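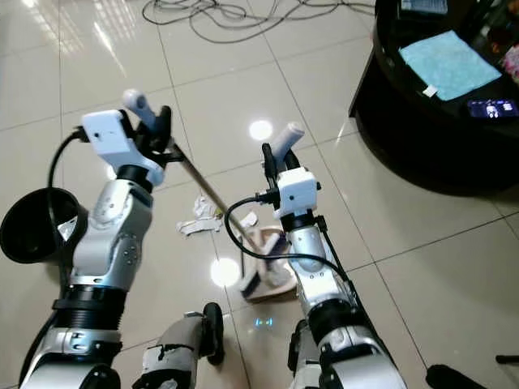
Varrer o chão, à distância
25 de março de 2020 - por Equipa Laron

Quem nos acompanha sabe que passámos o inverno inteiro de volta das mesas: dobrar, empilhar, arrumar, voltar a desarrumar. Agora descemos ao chão e estamos entusiasmadíssimos! A nova série de demonstrações do projeto Kostero é dedicada à limpeza doméstica, e começámos por aquilo que toda a gente faz sem pensar - apanhar lixo com uma pá. O operador conduz os dois braços pelos comandos do Trekus, vê o que o robô vê, e cada passagem fica gravada do princípio ao fim para o treino.

Juntamos a esta página algumas notas de quem esteve nos comandos. São curtas, como sempre, e estão pela ordem em que as fomos escrevendo.

O lixo
Papel branco amachucado e bocados de lenço, num montinho ao lado da pá. Parece fácil, mas o papel leve é um adversário magnífico: foge, enrola-se, fica preso na borda. Experimentámos também arroz cru e aparas de lápis noutras sessões, e o papel continua a ser o nosso preferido.

A vara comprida
A garra esquerda segura uma vara metálica fina, que desce inclinada até perto da pá. Pegar numa coisa destas pela ponta de cima é uma lição de paciência, porque um grau a mais no pulso dá vários centímetros cá em baixo. Ao fim de 15 tentativas o operador novo já falava dela com carinho.

A pá e a escova
A pá bege-rosada está pousada no chão, com a escovinha de cerdas escuras lá dentro. O cabo da pá fica ao alto, e temos variado a orientação de sessão para sessão: virada para o robô, de lado, ao contrário. A posição de costas é a mais chata de todas e, claro, a que dá as demonstrações mais interessantes.

A garra direita
Trabalha mesmo junto ao chão, ao pé da ponta da vara. Pedimos aos operadores que a aproximem devagar e que parem um instante antes de fechar. Essa pausa nota-se muito nos dados e ajuda imenso quem depois tem de separar os movimentos.

O brilho
Ladrilhos creme, grandes e muito polidos, com os reflexos redondos da luz bem marcados. Adoramos este chão! Um papel branco ao lado de um reflexo branco engana qualquer pessoa ao fim de uma hora de comandos, e queremos que o modelo aprenda a distinguir os dois. Quando gravámos em chão baço, tudo corria melhor e aprendíamos menos.

O balde
Cilíndrico, preto, de boca redonda e aberta, à esquerda. A segunda parte da tarefa acaba ali: levantar a pá sem a inclinar, rodar, despejar. Gravamo-la à parte, com os braços a partir de posições diferentes.

À volta
Há cabos no chão, uma mesa preta redonda com um pano azul-claro dobrado e um telemóvel em cima. Gostamos de casas assim, com as coisas de todos os dias espalhadas. Nas salas de ensaio demasiado limpas o treino fica mimado.

O ritmo
Uma boa sessão dá 40 passagens, com intervalo a meio para descansar os ombros. Guardamos também as que correm mal, desde que o operador tente corrigir - há recuperações lindíssimas, com a pá a ser endireitada no último momento, que valem por várias passagens perfeitas. No arquivo Kostero já vamos em 2.927, contando as da mesa.

O que se segue
Faltam nove variações de chão, entre elas tapete de pelo curto e soalho antigo com frinchas, que nos anda a tirar o sono. Depois disso seguimos para a sala Poojary, onde há um degrau. Quem já ensinou tarefas destas pela mão, agarrando os braços em vez de usar comandos, que nos escreva: queremos muito comparar a forma como cada método lida com ferramentas compridas.

Última atualização: setembro

Contacto: formulário da página Laron | © Laron, todos os direitos reservados | Voltar ao topo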